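August, tomato diary

Up before six and it was already 68 degrees on the porch, with that heavy green smell coming off the plants before I'd even touched one. I love this part of the year so much. I went out in my slippers, which was a mistake, and stood in the wet path with my coffee just looking at it all. Everything has gone from "any day now" to "right now, please, hurry" in the space of a week.

Thirteen plants this year, down from last year's jungle, and I think it's the best decision I've made in this garden. I can walk all the way around every one of them! I can see the stems! Last August I was crawling under there with a flashlight looking for hornworms and coming out with twigs in my hair.

Picked for an hour and a half. Ukano first, because they split if you so much as look at a rain cloud, and the forecast has been muttering about storms since the weekend. Then the Makowskas along the fence. I left the Grorettis for the end so I could take my time over them.

A note to myself for next year, since I forget every year: shallow containers only. The deep bucket is a crime against tomatoes. The ones on the bottom had gone soft and leaky by the time I got to the back door, and those were the nice ones from the first plant. Two layers at most, stem side down, and something with straight sides so they don't roll. Slots in the walls for air are good. A solid bottom is good too, given what I did to the car seat last summer.

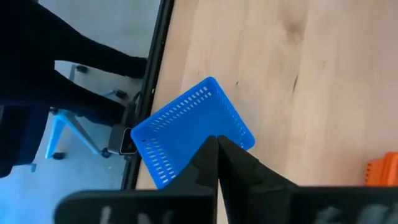
Tasting notes

Did the proper tasting at lunch, with salt and without, on the good white plates so I could compare the colors.

Ukano - sweet, thin skin, lots of juice, a tiny bit boring by the fourth slice. It's a tomato for children and for people who say they don't like tomatoes. Very early, though. I had the first ripe one weeks before anything else and I ate it standing up in the bed with juice running down to my elbow, so I'm not going to be rude about it.

Makowska - oh, this one. Dark pink, shoulders a bit green even when it's ready, and ugly as anything. Cracked all over the top. But the flavor is enormous, almost smoky, and there's hardly any seed in it, just solid flesh right through. I had mine on toast with too much butter and then I had another. Slow to get going and I nearly gave up on it in June. Do not give up on it in June!

Groretti - the surprise of the year. I only put it in because Aarne Juntunen gave me the seedlings in spring and I didn't like to say no. It's a long paste type, dense, a bit dull raw. Then I roasted a sheet of them with garlic and the whole house smelled so good that I stopped in the middle of a phone call to go look at the oven. They collapse into a kind of jam around the edges. I want a whole row next year.

I called Aarne to tell him and he was pleased in his quiet way. He's been saving that seed for longer than I've had a garden, and he says it came to him in an envelope with the name spelled three different ways. He picked the spelling he liked best. I asked if I could have more and he said I should save my own, it was time I learned.

So I'm learning.

Seed saving, first try

Picked out the best Groretti and the best Makowska. It hurts to do it, because you want the fruit you would most like to eat. Aarne was firm about this. If you save seed from the puny ones because you already ate the beauties, you know what you'll be growing later on.

Cut them across the middle, squeezed the seeds and jelly into two jars, added a splash of water, labels on both. LABELS ON BOTH. I did them before I even picked up the knife, and I'm still a bit proud of that. The jars are on the garage shelf with a bit of cloth over the top. They sit there a few days and get a skin of mold and smell terrible, and then the good seeds sink and the rest gets poured away. After that they dry on a plate. Coffee filters work, paper towels don't, because the seeds glue themselves on and you end up planting paper towel.

Jar one is Groretti, jar two is Makowska. Writing it here as well in case the labels fall off.

I had a look at the Idutano seed list afterward, just to check whether anyone sells Makowska now. They don't. They do have a yellow one with red streaks inside that I've been trying not to think about. The seed list is more than 2,000 varieties long, which is no help to a person with a small yard and no self-control. I closed it. Then I opened it again and wrote the name of the yellow one on the back of my hand.

Afternoon

Joni Miettinen came over around three for the extras and stayed until almost dinner. We sat on the back step and sorted: for slicing, for sauce, for today. The "for today" pile kept getting smaller because we kept eating it. She's having trouble with blossom end rot on her big ones and I told her what worked for me, watering deep in the mornings and then leaving the poor things alone. She's been giving hers a little drink every evening, and I used to do the same.

She wants to set up a table for swapping the surplus when everything comes in at once, with something different for each kind so people don't mix up sauce tomatoes and salad tomatoes. I like it a lot. Color would do most of the work - blue for the slicers, red or orange for the paste types, black for whatever needs using the same day. And a little plant at one end, because a table like that looks friendlier with something growing on it.
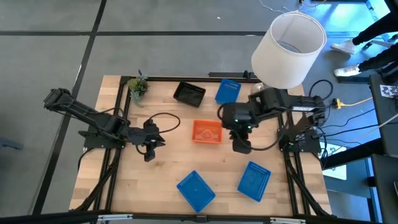

Blue baskets, a black one, the orange-red tray and a small plant on the wood tabletop.

She took two bags of Ukano and the last jar of last year's sauce, and left me a zucchini the size of my forearm. Fair trade? I've decided yes, because I can grate it into the sauce.

The storm didn't come. Big purple clouds over toward the water tower, one good rumble, then nothing. I picked the Ukanos a bit early for that! Gave everything a slow soak after dinner, tied up the Makowska by the gate where it's leaning on its neighbor, and pinched off a lot of yellow leaves from the bottoms.

Sauce is on the back burner now and the windows are steamed up. Still to do tomorrow: more twine, wash the canning jars, stir the seeds, ask Joni if she has any lids left over.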